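Subject: Re: [handheld-tools] Truvetti finger kit, anyone using it in tight spaces?

On Saturday, the list member at Halwood wrote:

> We are looking at the Truvetti handheld gripper kit for shelf and
> cabinet tasks. The sales sheet quotes a life of 2,000 cycles for the
> soft pads and says the fingers fit "most household openings." Has
> anyone run it long enough to check either claim? We would be buying
> through Clestard, who also offer a calibration service on top of the
> kit. Is the service worth paying for, or can we do it in house?
>
> Our main worry is small rigid objects sitting close to a back wall,
> with other items next to them. Our current parallel jaws knock things
> over on the way in.

We have had the kit since May, so I can answer most of this.

Pad life first. Our first pair of soft pads went to 2,376 cycles before I pulled them. The reason was a split at the root of one rib on the left pad. The right pad was still usable and I have kept it as a spare. The cycle count comes from our logger and counts every full close, including closes on nothing, so the number of closes under load is lower. I would treat the figure on the sales sheet as fair for light objects. I have no data for anything heavy, and I would not extrapolate.

The pads fail gradually. Before the split was visible, the left tip had started to lag the right one on closing, and grasps on narrow objects came out rotated. If you log tip position you will see this well before the part lets go. If you don't, put a straight edge across both tips once a week and look for a gap.

Mounting. The screws on the finger covers back out. Ours were loose within the first few sessions. Medium threadlocker fixed it. Do not use the high strength grade, as you need to take the covers off to change the pads, and the heads are soft. The manual gives no torque value. I asked Clestard for one and was told "snug."

Markers. Each finger carries a square fiducial near the upper end, and the tracking software needs both to recover the opening width. With the fingers deep inside a box the light on the markers falls off, and we lost detection on one side often enough to matter. Raising the exposure floor in the config file helped. The setting is in the camera section and is not exposed in the GUI. A matte overlay on the markers also helped under overhead LED panels, where glare was the larger problem.

Now to your question about clutter. The fingers are bulky at the base and narrow at the tips, so what matters is how far in you have to reach. The approach we settled on is straight in and level, with the tips open in a V on either side of the target and no correction in yaw once they pass the front edge of the shelf. If the line is wrong, back out completely and start again. Most of our knocked-over neighbors came from people trying to steer inside the opening.
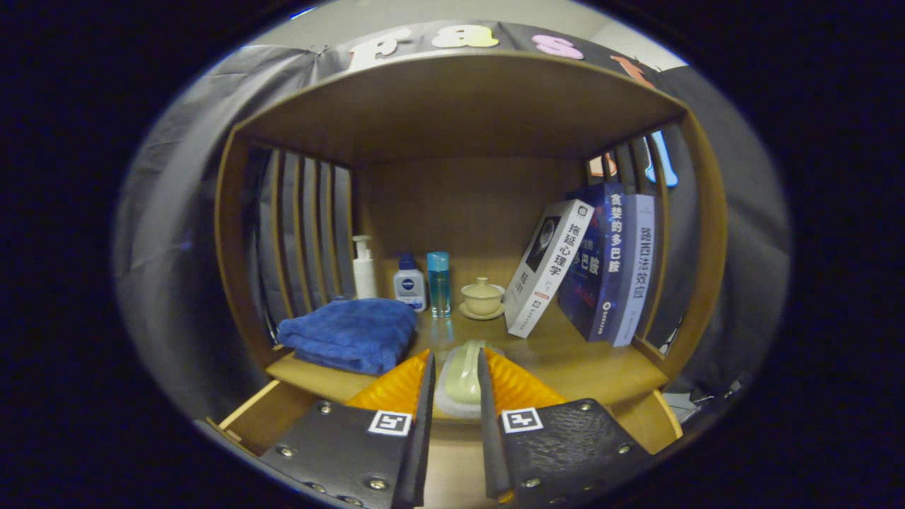 Low objects need more care than tall ones. With a bottle you can be off in height and still get a usable contact patch. With a bar of soap in a dish, the tips have to come down beside the bar without landing on the rim, and the margin is small. Decide beforehand whether the dish counts as part of the target. We had two operators answering that differently and had to throw out a batch of 15 episodes.

Soft goods next to the target are a separate issue. A towel will not fall over, but it will catch on the ribs and get dragged on the way out. I don't have a good fix. The smooth pads from the older Nicholas kit do not catch, but they grip worse on everything else and need an adapter plate.

On the Clestard service: we paid for it once. You get the camera intrinsics, the finger zero and a PDF report. Turnaround was 21 days, during which we had no tool. The intrinsics agreed with our own to within what we can measure. The finger zero was better than ours, but it shifts anyway the first time you change pads. I would do it in house unless you need the report for a customer.

Two things to ask before ordering:

- whether the pads are sold singly. Ours came only as pairs.
- which revision of the finger cover ships. The older one has a sharp inside corner that cuts the cable sleeve.

I can send the config file and the pad change notes if they would be useful. The notes cover the newer cover only.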